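**Draft house rules on wrist-camera views: comments invited before adoption**

Rundbridge Automation Users' Forum > Standards and Good Practice > Work cells

---

**deepak_prajapati** (moderator, Blackburn)
15/05/2021

Members are invited to comment on Section 8 of the draft house rules, which concerns the wrist camera and what it is permitted to see before a pick is attempted. The text was prepared at the Blackburn site and has been read once by colleagues at Zallside. It has not yet been adopted.

The clauses under discussion are as follows.

> **8.1** The operator shall check the wrist view before the arm is released to move.
>
> **8.2** Where one object fills most of the width of the view, the arm shall be drawn back until both sides of the object and some of the surface around it can be seen.
>
> **8.3** Sheets, bags and cord lying near the object shall be removed or secured.

Clause 8.3 has drawn the most questions. The view below is of the kind the clause was written for. A thin tube lies on a crumpled black sheet beside the large one, and there is a glossy black bag with a short length of twisted cord on the other side.
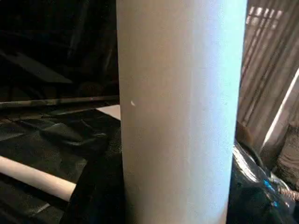 *Photograph: Erhan Güneş, wrist camera. Reproduced with permission.*

My reading is that 8.2 and 8.3 both apply. Replies should quote the clause number.

---

**kustville_cell2**

On 8.3: we cannot support the wording as it stands. Our work at Kustville is with mixed household goods, and soft items are part of the task. If every sheet and bag must be removed, the arm will be tested only on a clear surface and the results will say very little about ordinary use.

We would accept "removed or secured, unless they form part of the task and are listed on the job sheet".

---

**erhan_gunes**

I support the Kustville amendment in part. A listed bag is acceptable. Cord should be treated separately, as a loose end can be drawn into the fingers whether or not somebody has written it down. At Zallside we stop the arm for any free cord longer than 70 mm, and I should not wish to see that practice weakened by a general exception.

I would also ask for a clause on lighting. In the view posted above, the right side of the tube is bright and much of what lies to the left is in deep shadow. An operator following 8.1 to the letter could look at that view, see the tube clearly and release the arm.

---

**mhollis**

Is a lighting clause enforceable? We set 700 lux at the bench and still get dark patches whenever the wrist comes in close. The reading at the bench tells you nothing about the view from the wrist.

---

**erhan_gunes**

I agree, and for that reason I would not put a lux figure in the rules. The clause should refer to the view itself. Suggested text:

> **8.4** Where any part of the intended path is too dark in the view for its contents to be made out, the operator shall treat that part as occupied.

---

**kustville_cell2**

8.4 is acceptable to us. We remain of the opinion that 8.2 is too strict. Drawing back adds a move to every cycle, and with large cylinders the camera will always be filled at the moment of the grasp.

---

**deepak_prajapati** (moderator, Blackburn)

The clause is meant to apply before the approach begins, and I accept that it does not say so. The words "before the approach" will be added after "the arm shall be drawn back".

I would, however, resist removing it. In the next view both sides of the cylinder can be followed, and yet a folded white structure with angled panels and compartments stands immediately to its left, and a black object presses against it lower down. Clearance on that side cannot be judged from so close a position.

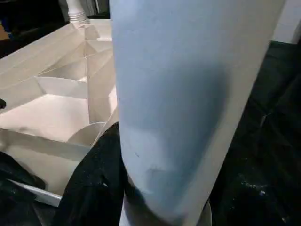
## Revised text for Section 8

**deepak_prajapati** (moderator, Blackburn)

> **8.2** Where one object fills most of the width of the view, the arm shall be drawn back before the approach until both sides of the object and the surface around it can be seen.
>
> **8.3** Sheets and bags lying near the object shall be removed or secured, unless they form part of the task and are listed on the job sheet. Free cord shall be removed in all cases.
>
> **8.4** As proposed by Mr Güneş.

Clause 8.1 is unchanged. The revised section will be put to the sites in October.

---

**kustville_cell2**

"In all cases" goes further than the Zallside practice, which has a length limit. Please record our objection to that sentence. We have no objection to the remainder.

---

**deepak_prajapati** (moderator, Blackburn)

The objection is recorded against 8.3, second sentence. Comments on 8.2 and 8.4 are closed, and 8.3 remains open.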